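Written rules for recorded handling tasks: a conversation with the protocol lead at Ritora
Filed under: Practice notes, March

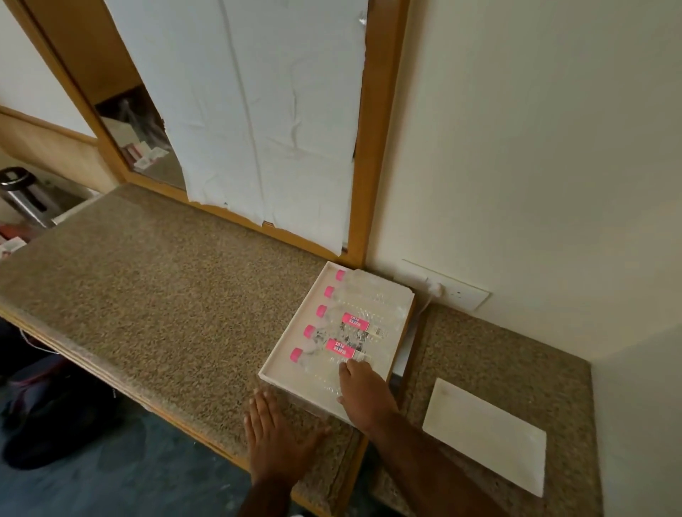
Where the rules begin

Ritora's handling protocol is 10 pages long. It sets out how people demonstrate everyday tasks for later use in robot training, and it is now in its third revision. The protocol lead, who came to the job from warehouse safety, wrote most of it and asked to be identified by role only.

"The first version was a list of things people had done wrong," the lead said. "It had no order to it. You can't audit against a list of grievances."

The current version starts with the work surface. Mirrors are covered with paper before a session because a reflection can show the operator or the room behind. The rule does not ask for full coverage. "We specify the part of the glass facing the work. If a strip is left at the bottom or the side, the reviewer checks that strip and signs for it. Paper tears."

Electrical items get a separate clause. Cables may stay plugged in, provided they don't cross the path of either hand. Kettles can remain on the counter but must be off for the length of the session.

Hands and objects

Bottle tasks make up a large share of the work. In the standard layout, bottles lie side by side in a tray with the necks all pointing one way. The lead regards the shared direction as the most useful line in the section.

"If the necks are mixed, the annotator has to record orientation for every object. With one direction you record it once per tray. Labels are different. We leave those however they fall, and some will be turned away from you."

The protocol also covers the idle hand. It may rest flat on the counter beside the tray but must not hold the tray unless the task sheet says so. Romaniuk, the contractor that reviews the recordings, asked for that wording after finding that its own staff were labelling the same posture two ways.

Each task is repeated 100 times per layout. A break is compulsory after 300 repetitions, whatever the layout.

On formal standards

Asked whether the document follows any published standard, the lead was cautious. "We borrowed the structure. Scope, definitions, requirements, records. I wouldn't claim conformity with anything, and I've asked our sales people at Narkix not to either."

Deviations are entered in Dasa, the internal log, under form 601. The form has a field for what was different and a field for who accepted it. It has no field for the reason. "People wrote essays in it. The reviewer needs to know what changed."

The next revision will deal with transparent objects, including how to log a clear bottle on a white surface. A draft is with Romaniuk for comment.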